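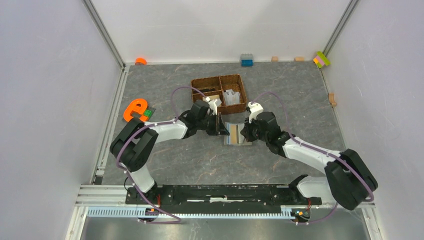

Two robot arms over a dark gray tabletop with a marble pattern.

The Bus Shelter Deal Is Worse Than It Looks

The city of Morneck is about to hand its bus shelters to an advertising company for 12 years, and the people in favor keep using the word free. Free benches, free roofs, free lighting. All the city has to do is let Jasgate sell the side panels, and the panels, we are told, will be tasteful.

I ride the bus. I would like a roof. I also read the draft agreement, which the city posted as a scanned file with the pages out of order, and I don't see the word free in it.

What I do see is a clause letting Jasgate decide where the new shelters go, "subject to reasonable consultation." Guess which stops an ad company finds reasonable. The eastern end of Pyo Avenue has four lanes of slow traffic and a shopping plaza, so it will get shelters on both sides. The stops up the hill, where people stand in the rain with groceries, have fewer eyeballs driving past. The draft promises those neighborhoods "future phases" and gives no date for any of them.

Then there are the screens. The presentation showed paper posters behind glass. The agreement says "static or digital display, at operator's election." That one phrase is the whole business plan, as far as I can tell. A digital panel can run a different ad every few seconds, all night, across the street from somebody's bedroom. The current sign code bars moving images within 1000 feet of a home, and the draft handles this by declaring that a shelter is transit furniture and so isn't a sign. A sign bolted to a bench is still a sign. If I put one in my front yard and called it a chair, I'd have a ticket by Saturday.

Supporters point to Skitville, which signed a similar contract. Fine, let's look at Skitville. I drove over there in January and looked at the downtown stops. The panels were bright and clean. At 2 of the shelters the seat was missing and the ad was working perfectly. I asked the city office there how long repairs usually take and was told that was a question for the operator. I asked the operator and was sent a brochure.

Our draft has the same hole in it. Jasgate must keep its displays "in first-class condition." The shelters themselves must be kept "serviceable." Somebody chose those two different words, and I doubt it was somebody who waits for the bus.

As for the money, the city's cut works out to $1460 per shelter per year, flat, with no increase over the life of the contract. Ad rates will go up. Ours won't. There is no audit right either, so if the panels turn out to be a gold mine we will have to hear it from Jasgate.

Maybe there is a version of this I could live with – paper only, the hill stops first, a repair deadline with a fine attached. I'd want a shorter term too. I've been told that asking for those things could scare the company off. If a broken bench fixed within a week is enough to scare them off, I'd like to know that before we sign.

The council votes next month. The comment form is on the city website, under Streets, for some reason, and not under Transit.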